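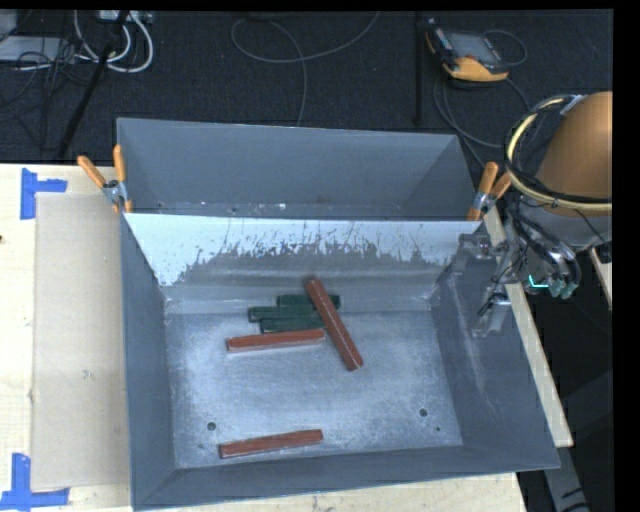
Search the notebook Search Clear

January
Entered by Leandro Jara, Sarnside workshop

Spent the morning on the block picking again and the afternoon mostly talking, so this entry is half bench notes and half the other thing. I'll put the bench notes first.

Setup is unchanged since the last entry. Two metal bins butted together on the bench, clamped at the join with the orange-handled clamps, arm on the right. Blocks start in one bin and have to end up in the other. Red-brown and dark green, three of each, tipped in by hand and left however they fall. I know the Nalico people would like us to start with tidy rows, but the stock doesn't arrive at the Ledesma packing bench in tidy rows and I'd sooner find the trouble now.

Total picks this session: 253. Failed or abandoned: 15. I've gone back through those 15 and sorted them by what I think went wrong.

Blocks lying across other blocks. Most of the failures. If one is resting at a slant on top of a few others, the arm goes for the top one correctly but takes hold too near an end, and the block swings as it lifts. Twice it swung back into the group and shoved a green one against the back wall, and then that one couldn't be got at either.

Blocks tight to a wall. The walls slope outward, which ought to help, and at the front it does. At the back the tool comes down at a poor angle for the slope. I've raised the approach height and it's better. Still not good.

Reflections off the floor of the bin. The metal is scuffed and shines in patches, and with the overhead light on full, the bright patches get read as the edge of a block. I turned off the strip nearest the bench and had no more of these. That isn't an answer for Ledesma, where the lights are on one switch for the whole hall. Matt paint or a mat in the bottom of the bin, to be tried. A mat would cover the holes in the floor too, which it sometimes takes an interest in.

One failure I can't explain. It closed on nothing, well clear of any block, and reported a good pick. Log saved under the session folder. If anyone wants to look at it, please do.

Clamps: checked at the start and again after lunch. The join had not moved that I could measure. I would still like a proper bracket before this goes anywhere near a shift. Clamps are fine on my bench where I'm the only one leaning on it.

Cables at the back of the bench need tidying. I keep saying so. The pendant lead is long enough to reach the stool and no further, so whoever is holding it ends up standing in the same spot all day, and my knees have views on that.

To do before the next run:
- try the mat
- approach height for the back wall, another step up
- limit how near the end of a block it's allowed to grip
- longer lead or a hook for the pendant
- ask Nalico for the grip log format, the second time of asking

Now the other thing.

Four people came over from the Ledesma packing bench to see it run. They are the ones who do this job by hand at present, and until now they'd had one meeting about it and a sheet of paper. I had planned to give them a demonstration and then questions. After the first few minutes I gave up on the plan and just let it run while they talked, and I wrote down what I could.

First comment was that it's slow. It is. By hand you'd clear a bin like that in a few seconds, two or three blocks at a time. I said it wasn't meant to match a person over a minute, it was meant to carry on over a shift. The reply was that they also carry on over a shift. Fair enough. I've been using that line for months and I'm going to stop.

Second, and I hadn't thought of it: when they sort by hand they check as well. A block with a split or a bad edge goes in the reject tray without anyone deciding to do it. It isn't on the job sheet. It isn't in our spec either, because the spec was written from the job sheet. If we put the arm in as it stands, the bad ones go straight through to Ovora and come back as complaints a month later. I asked how many they throw out. They didn't know. It has never been recorded, since the reject tray just gets emptied. So the first job is to have someone write it down for a few weeks, with the present hand method, before we change anything.

Third, the question of who clears it when it stops. At 15 stops in 253 picks, that's one stop every 17 picks or so, and someone has to walk over, look, nudge a block, and press continue. On paper the people freed up from the bench go to final packing. In practice one of them would be getting up every few minutes to see to the arm. One of the women said she'd rather do the sorting than mind a machine that does the sorting, and two of the others agreed. The fourth said she'd be glad of it, her wrists are bad and she has asked twice to come off that bench. Both of those want to be in the report. The version that went upstairs only has the second.

Fourth, talking. The packing bench is where they stand opposite each other. Final packing is in a line, all facing the same way, with the extractor going. I don't have a box for that on the form but I've written it in under 'other effects'.

They also asked about grading. The bench is paid at one rate and machine minding at another, and they wanted to know which they'd be on if the job turns into both. I don't know and I said so. I've passed it on and asked for an answer in writing before the trial. I don't think the trial should begin without it.

Things I said I would do, so that they're written down somewhere:
- no trial on shift until stops are well below the present level. I said one in a hundred, and I'll stand by that
- a reject count from the hand bench first
- two of the four to be here for the next round of testing, paid as normal hours, and to have a say in where the arm stands and which side you reach in from
- the pendant to have a plain stop routine that doesn't need me on the phone

On reaching in: at the moment the arm sits on the right and you clear a jam from the left or the front. Two of the four are left-handed and said they'd want the clear side to be the other way about, or better still be able to get in from the front without stretching over the wall of the bin. The front wall could come down a bit. Will ask the sheet metal shop what that would cost.

After they left I did another short run with the grip limit set by hand, just to see. Fewer swings, but it now refuses blocks it could have picked, and sits there waiting. From the point of view of whoever has to get up and see to it, a refusal and a drop are the same thing. I've started counting them together for that reason, and the 15 above includes refusals. The earlier entries don't, so don't compare the numbers directly. I'll go back and redo the old ones when there's time.

Stopped at ten past four. Arm parked, air off, bins left clamped where they are – please don't shift them, the positions are taught to where they sit. The tape on the left of the bench is the mark for the sheet. If it gets peeled up I have to start over.

Next: mat first, then back wall. Reject count form to Ledesma by the end of the month.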